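Teaching a Two-Armed Robot to Open Doors: Project Report
Khải Mạc, Trelleo shared workshop

1. Where the idea came from

My grandmother's apartment has a heavy door between the hall and the kitchen, and every time I visit I end up holding it for her while she carries something through. So when we had to pick a topic for the robotics elective in September, I already knew what I wanted. I would build a two-armed helper on wheels that could open an ordinary house door – the kind with a swing, a frame and a fitting that is never quite where you expect it.

I had bench space at Trelleo, the shared workshop near school, and a parts budget of 600 dollars, which sounds like a lot until you price motors. My advisor made one rule: no arm gets bolted to the base until the door routine works in simulation. I grumbled for a week. Then I got completely hooked on the simulator and forgot to grumble.

2. Work in the workshop

The base is a plywood disk on two drive wheels and a caster. I cut it twice, the first one being too narrow to get a battery between the wheels. The shoulder brackets are printed and took 4 tries. Versions one and two cracked along the layer lines when I hung a bag of screws from them, version three was strong but blocked the cable path, and version four is on the bench now and I love it.

The motor controllers are Toivonen boards bought used. They run fine, but two had the old connector, so there was an afternoon of soldering that isn't in my schedule anywhere.

3. Work in simulation

The simulated robot is a ready-made model with two arms, each ending in a gripper. It isn't a copy of mine (the arms are much nicer than anything I can afford), but the task is the same. I run it in a furnished house I named Cluston, so that my log files would have something friendlier in them than "house_02".

Each trial starts with the robot near a door. The program, which I call Herkau, picks a contact point, moves one gripper to it, and then tries to swing the door while the base follows along. I chose a low contact point for the first round of trials. I wanted to see if the arm could work close to the floor without the forearm hitting anything, and low fittings are the ones I had the hardest time reaching on paper.
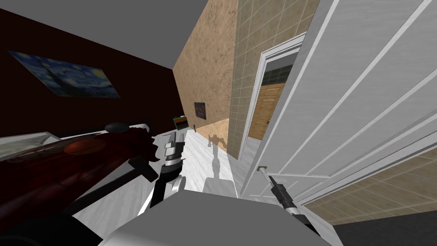
Figure 1. Simulator view with the right gripper at the thin silver rod near the bottom of the white door. The left gripper points up in the middle.

The tilted view took some getting used to. At first I kept checking positions by eye and getting them wrong, and I'd be sure the gripper was a finger's width off when the numbers said it was touching. Now I read the contact values first and look at the picture second. I also found the shadow on the floor surprisingly useful for judging how the body is standing!

4. Results so far

I have logged 1,094 trials. Most of the early ones are junk, because the base drove forward while the arm was still reaching. Adding a 40 millisecond wait between the contact signal and the first base command cleaned that up more than any of my clever ideas did.

Pushing is much more reliable than pulling. When Herkau pulls, the gripper tends to slide along the fitting as the door angle changes, and I have not fixed this yet. My next attempt is to let the wrist turn freely for the first part of the swing and lock it afterward.

5. What is left

The left arm does nothing during a trial at the moment. I would like it to hold the door once it is open, so the robot can drive through with both sides clear. On the hardware side I still need to mount the second shoulder, route the cables and find a scrap door to practice on. The workshop has offered me a closet door with one hinge missing, and I said yes right away.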